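Folding for the sale table

The owner of Kunik, a secondhand knitwear shop in Potell, does most of her sorting at home, on a bed. She has run the shop for nine years and takes in up to 400 sweaters each season.

"A table is too narrow," she says. "You want the sleeves out flat so you can see the elbows. Elbows and cuffs are where a sweater goes first."

She checks the neckline next, then the hem. Lint doesn't bother her much. Holes do, and so does a collar that has stretched. 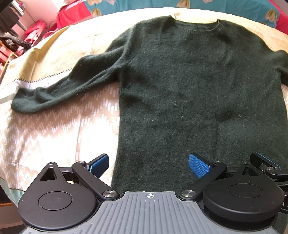
A dark green crew-neck laid out on the bed, with lint still on the knit.

Fuzzy knits take the longest. "They pick up everything – hair, threads, bits of blanket. I go over them with a brush, always in one direction. The sticky rollers leave something behind, I think."

Her folding method came from a summer job at the Fahy department store. Sleeves go in across the back, the body is folded in thirds, and the neck ends up on top. She starts at a corner and keeps the cloth low over the bed so the weight doesn't pull on the knit.

"I never hang wool. I had a gray cardigan from Irkura that hung for one winter and came out a dress."

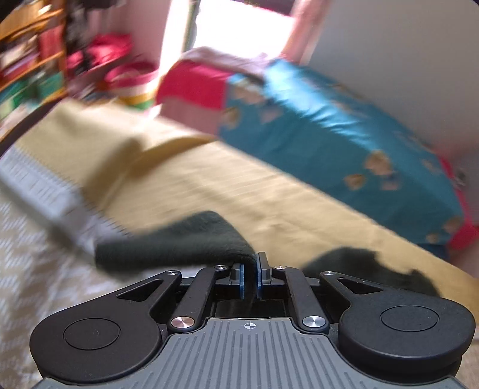 What sells

Dark colors go first, she says, mostly in October. Last year she sold 200 pullovers before the holidays, and very few of them were white or cream. Anything left in April is washed again and stored flat in boxes until fall.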